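Clisside Robotics Club, Minutes of the July Meeting

Taken by Wenche Lunde, because the pen was nearest to her. 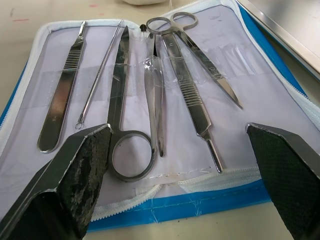
The meeting opened at 6:40 p.m., ten minutes after it was supposed to, and went straight to the Rinasero challenge. Teams have to get a gripper to pick a named instrument out of a dissection kit, put it in a tray, and put it back. The rules say any standard student kit will do. Ours has the six instruments side by side under a clear plastic strip, and most of the first half hour went to the strip. The build team wants it off. The software team says the rules mention "kit as supplied" and a judge could take that to include the strip. The two pairs of scissors point in opposite directions, so the grasp code can't assume the loops are at the bottom. The software team had assumed the loops are at the bottom.

Decision: write to the organizers about the strip. Train with it on until they answer.

Minutes of last meeting. Approved, with one correction. The word "smoldering" in item 3 is changed to "warm" at the request of the power supply group.

Gripper pads. The pads no longer match and the left one looks like it has been used to sand a deck. Proposal to replace both. Counterproposal to replace the left one only and spend the difference on snacks. The counterproposal got two votes, both from the person who made it, and one of those was struck. Both pads will be replaced.

Practice runs. The log stands at 337 attempts, of which 100 ended with the right instrument in the tray. The probe is the worst of the lot. It's thin, it's shiny, and the detector likes to call it an edge of something else. Going in by the ring was tried and works better than going in by the shaft. The forceps are fine. No one wanted to discuss the second scalpel handle. It was discussed for 15 minutes.

It was asked whether we will be using blades. We will not be using blades. It was asked again.

Budget. We have $555. Grakano quoted $1629 for a new wrist camera, and there was a short silence in honor of the quote. We keep the camera we have. Somebody suggested a car wash. Somebody else brought up the last car wash. Moved on.

Travel. Rivadeneira High has offered to split a van. Their team beat ours by one point last season and there was some feeling in the room that the ride home could be long either way. Offer accepted, 7 to 2.

Action items
Letter to organizers about the strip: Wenche
Order pads, both of them: build team
Orientation fix for scissors: software team, before anything else
Find out who has the room key: open

Other business. The label maker is still missing. Whoever has it has presumably labeled it by now.

Adjourned 8:05 p.m.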